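Home | News | Linen Store | Opening Times | Get in Touch

Posted in: From the Linen Store, Winter

Fleece, blankets and soft things: what we can take this winter

The winter blanket collection is open again. As in other years, the Linen Store at Sustley takes clean bedding, throws and fleece, sorts it, and sends it on in bundles to households in Sustley and Nasitby. We also keep a shelf for the craft room, which uses the pieces that are too small or too worn to go out as bedding.

Last winter 1185 items came through the store, and almost 400 of them were fleece of one sort or another. That is a lot more than we used to get. Wool blankets have dropped off and so have eiderdowns, and fleece has taken their place. It is light, it dries quickly and it folds down small, so it suits us, but it does need a bit more looking over than a woven blanket. A tired one can look perfectly good on the folded side.

Most of the sorting is done in the back room at the Vaughan Hall. We have moved out of the old kitchen, where the light was poor and everything had to be carried up the steps. The hall is warmer too, and we can leave the shelving up between sessions.
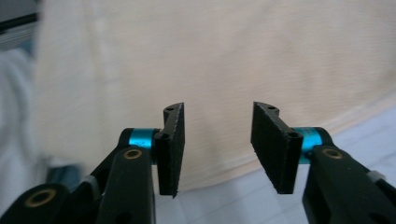
Cream-coloured fabric, with a white surface beneath.

How we sort fleece

Everything gets opened right out first. We had fallen into the habit of checking blankets while they were still folded in half, and a few went out with a burn mark or a split seam in the middle. So now each one goes flat, one side and then the other. Pale colours are the hardest. Beige and cream pieces show very little until you get your hand across them, and then you feel the thin places.

The things we look for are much as you would expect:

Pilling. A few bobbles are fine and can be taken off with a comb. If the whole surface has gone hard and flat, it goes to the craft shelf.

Edges. Whipped or blanket-stitched edges come undone at the corners first. We will mend a corner, but we don't have the hands to go all the way round a double.

Smell. Please be strict with yourselves about this one. Fleece holds on to cooking smells and smoke for a long time, and one bad blanket will get into a whole bag.

Pet hair. A rubber glove, slightly damp and wiped in one direction, gets off most of it. Sticky rollers work on smooth throws and are not much good on anything with a deep pile.

Labels. If the care label is still on, leave it on. People do ask how to wash things.

We sort into bed size, lap size and offcuts. Lap size covers cot blankets, sofa throws and anything a person could have over their knees in a chair. There are always more requests for lap size than we can fill, particularly from Nasitby, so if you have one put away in a cupboard we would be very glad of it.

A word about boards and backed pieces

We have been asked whether we take anything soft that has been fixed to a backing, such as pinboards, display boards or padded headboards. The answer is yes to small ones and no to headboards. The craft room uses fuzzy-faced boards for the children's story table, where felt shapes are laid on and moved about, and they are handy for laying out buttons and trimmings as well, as nothing rolls away.

They need to be flat enough to sit on a table without rocking. If the cloth has started to lift along one side, bring it anyway and we will glue it back down. Beige, grey and pale green are the most use, as the felt shapes show up against them. Patterned ones are harder to find a place for.
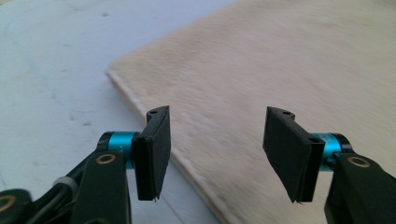 Beige and fuzzy, on a pale tabletop.

To clean a board, brush it first with a dry clothes brush and then go over it with a cloth that has been wrung out well. Don't soak it. Lay it flat to dry, away from the radiator, and give it a full day before anything is put on top. Carpet cleaner leaves a stiff patch and we would ask you not to use it.

Washing fleece before you bring it

A cool wash is enough for nearly all fleece. Use less powder than you would for sheets and leave out the fabric softener, which coats the fibres and makes them lie down. If you can, wash fleece on its own. Towels shed on to it, and pale colours come out looking grey.

Dry it on the line or over a clothes horse. A tumble dryer on low will do at a pinch, but high heat spoils the pile and there is no putting it right afterwards. Give the blanket a good shake when it comes off the line, and another when it is properly dry. That does more for it than brushing.

Never iron it. We had 6 blankets last winter with the shape of an iron melted into them, and all we could do was cut round the marks.

When it comes to folding, we find it easier to fold in half lengthways, then again, and roll from one end. Rolled blankets stand up on the shelf and you can see what you have without pulling the whole pile down. The thicker plush ones won't roll tightly and are better folded in three and laid flat. Either way is fine for bringing to us. Please don't use vacuum bags for anything plush — it comes out creased and takes weeks to recover. 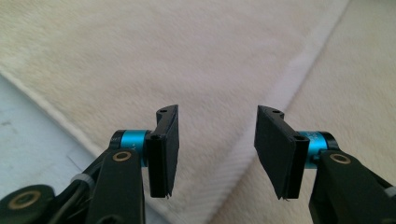 Where and when to bring things

The door at the Vaughan Hall is open from ten in the morning until noon on sorting days, and the dates are on the sheet in the porch. If you can't manage those hours, the drop-off cupboard at Stavis Road is unlocked until six in the evening. It is a small cupboard, so one bag at a time please, and tie the top. Damp gets in at the bottom when it rains hard.

We can't take electric blankets, pillows, foam mattress toppers or anything with feathers coming out. Duvets are all right if they are single and washed.

There are 89 households on the list for this winter so far. Bundles start going out at the end of November, bed size first and lap size as they come in. If you would like one yourself, or know a neighbour who would, put a note through the hall letterbox with the name and address and say which size is wanted. There is no form to fill in.

We are also short of strong carrier bags, large safety pins and cotton tape for tying the rolls. White or natural tape is best, as the red ran last year.

Recent items

Curtain lengths wanted for the Nasitby hall
New shelving at the Vaughan Hall
Mending table: darning, patches and zips
Stavis Road cupboard: change of hours
What happened to the odd pillowcases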